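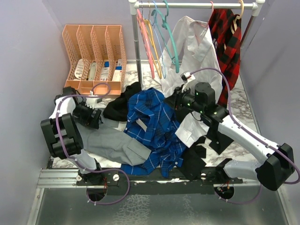
Can a ceasefire hold if neither side has agreed where the line runs? It can for a while, and the one outside Jemville has lasted longer than most diplomats expected.

The truce left 923 fighters inside the disputed valley and some 2,000 more in the hills to the north. Fadi Azar, who covered the talks, thinks the commanders signed mainly to get their wounded out. Ekua Arthur, a former monitor, puts more weight on money. Wages in the northern units had gone unpaid since February.

Talks on the boundary resume on Monday. The monitors have asked for 600 extra staff and so far have been promised none.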